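Keeping Shoes in Their Boxes: Your Questions, Our Answers

Last updated 06/03/2021

Hello, fellow box keepers! Ever since we started the Iltthorpe shoe storage page, the letters have been rolling in, and we love every one of them. Qusai Yammine and Wanpen Intarasuk have gathered up the questions that land in our mailbox most often. If yours isn't answered, keep reading anyway — there may be a cousin of it further down.

GETTING STARTED

Do I really need to keep the original box?

Need to? No. Should you? We think so! The original box was made for that pair, so the length is right and the lid fits. It stacks with its neighbors from the same store, and the size is usually printed on the end if you ever want to reorder. Qusai kept his wedding shoes in theirs for 18 years and the box is still going strong, with one new corner and a little tape.

What makes a good box?

Look for a lid that comes down well over the base. A shallow lid pops off the minute you slide the box out from the middle of a stack. Press on the top with your palm, too. If it springs back, great. If it stays dented, use that one for sandals or flip-flops and put it on the top row. 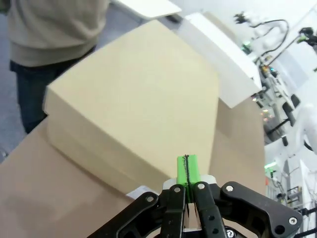

Lids get more letters than anything else, and we're happy about it because Wanpen could talk about lids all day. Her favorite kind is the plain, broad, flat one, because boxes sit steady on top of it and you can write on it with a pencil. The big beige box in the photo has that kind of lid, and you can make out a darker band low on the side where the lid overlaps the base. A nice deep overlap! With a box like that you can pick the whole thing up from underneath and carry it up the stairs. Please don't carry any box by the lid, though, even a good one.

Can I use a box from a different pair?

Sure, as long as the shoes lie flat and the lid closes by itself. If you have to push the lid down, the box is too small. Too big is easier to live with, and a ball of tissue at each end will stop the sliding.

BEFORE THE SHOES GO IN

How clean is clean enough?

Cleaner than you'd think for a short rest, and cleaner still for a long one. Brush the soles first, outside if you can. Wipe the uppers with a soft cloth that's barely damp, then leave the shoes out overnight with the lid off the box. Leather that goes away damp will smell by August, and then you'll be writing to us about smell (see below).

What about dress shoes with straps or trim?

Oh, these are fun to store and a little fussy! Go gently around any metal or decoration with a dry cotton swab. Don't let polish build up along the edge of a strap, where it turns chalky. If the strap on one shoe can rub against the toe of the other, put a folded sheet of tissue between them. Glossy toe caps show every scratch, so we wrap those separately even when we're feeling lazy.

Should I set everything out first?

Yes, please do. Clear a table, open the box completely, and put the lid where you can reach it. Stand the pair side by side so you can see that both shoes are clean and that the laces or straps are done up the way you want them. We've had more than one reader pack two lefts from a family closet. (So have we.)
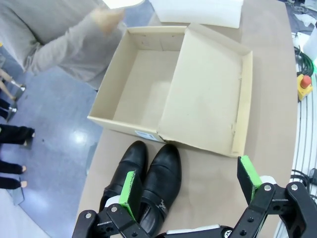 Black leather dress shoes side by side on the table, with the open box and its upturned lid just beyond them.

Do shoe trees belong in the box?

If they fit, wonderful. Wooden ones are our first pick for leather. Plenty of boxes are too shallow for a shoe with a tree in it, and then crumpled paper in the toe does a perfectly good job. Fill it until the toe holds its shape, then stop. A toe stuffed hard will stretch.

PACKING THE BOX

Which way around do the shoes go?

Heel to toe, on their sides, soles against the long walls. That's the classic layout and it suits most low shoes. Boots are another story — lay them flat, one pointing each way, with a roll of paper in the shaft so it doesn't crease at the ankle.

Can I reuse the paper that came with the shoes?

You bet! Smooth it out with your hands and look for ink or grit. White paper is best against pale leather, and we'd skip newspaper altogether. Tissue can go around many times before it gets too soft to be useful. When it does, it still makes fine toe stuffing.

Here is the order we pack in at home:

1. Shake out the empty box and wipe the inside with a dry cloth.

2. Lay the paper in so that plenty is left over at the back to fold across the top later.

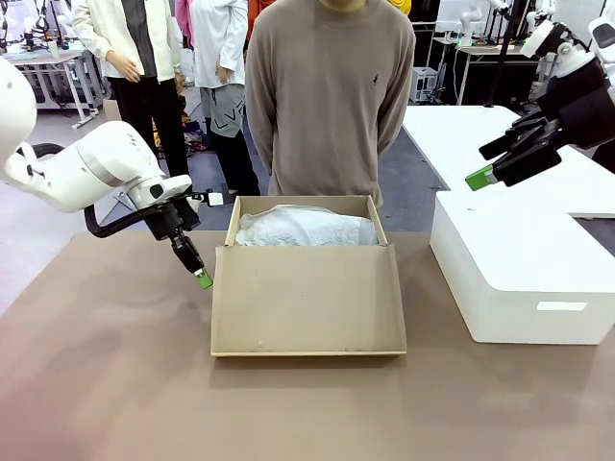 3. Put in the first shoe, sole to the wall, and tuck paper along its inner side.

4. Add the second shoe facing the other way.

5. Fold the spare paper over both and smooth it down with your palm.

6. Lower the lid evenly. A corner that sticks usually has paper caught in it.

Should I put in one of those little moisture packets?

One is plenty for a pair. Swap it when you swap your seasons. Keep the packets well away from kids and pets, and don't let one rest right on the leather.

STACKING, LABELS AND SMELLS

How high can I stack?

We go by the bottom box. If its lid bows, take one off. Heavy boots on the bottom, light shoes above, and nothing over your own eye level unless you enjoy surprises. Our hall closet at the Nellard house holds 40 boxes, and the ones we wear weekly are all at waist height.

Where does the label go?

On the short end that faces you. Write the color, the kind of shoe and the last month you wore it. Wanpen tapes a small photo to hers, and it's so handy that Qusai has finally given in and started doing the same.

My box smells musty. Can I save it?

Maybe! Stand it open in a dry, airy room for 2 days, away from direct sun. If it still smells, recycle it. Cardboard holds on to odors, and it will share them with the next pair.

The corner has split. Tape or glue?

Glue for a clean split, with a clothespin on it for 20 minutes. Paper tape for a ragged one, on the inside where it won't catch on the lid. Scuffs and fuzzy edges don't need anything done to them.

Do you sell boxes?

We don't, but ask at the shoe counter nearest you. Badawi, our repair shop around the corner, keeps a pile by the door for anyone who wants them, and so do plenty of other places if you ask nicely.

Can I send in pictures of my closet?

Yes, yes, yes! Use the contact form and tell us what's in the boxes. The next reader gallery is all boots, with the Kakano winter swap to follow.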